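Planning the equipment budget for a folding bench
Speaker notes, Lina Haddadin, Wednesday session
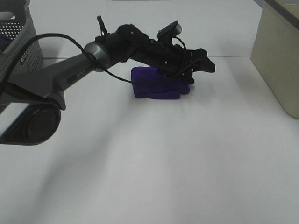

Slide 1. Arm and gripper at the purple cloth, basket and bin behind.

Open with the cost split. The arm is the line everyone asks for first. At Layug it was under half of the bench total.

Slide 2. Items left off our first request:
Table, levelled and bolted
Cable, plus one spare set
Gripper jaws, treated as a consumable
Wrist camera and mount
Baskets and bins, one fixed size per site

Slide 3. Cable. Allow slack for full reach. Budget the spare with the arm; ordered alone it took 30 days to arrive.

Slide 4. Quotes. Drondura and Fletell both priced the bench without fitting. Fitting came to 800 pounds. Ask for it as a separate line.

Slide 5. Running hours. 524 logged by May, 123 of them on set-up and re-teaching. Charge set-up hours to the project, not to maintenance. Pause here for questions from finance.

Slide 6. Drillia site. Same table height, same bins. Do not approve a second gripper type until the first has a full year of jaw costs.

Leave slide 2 up during discussion. Spreadsheet on request.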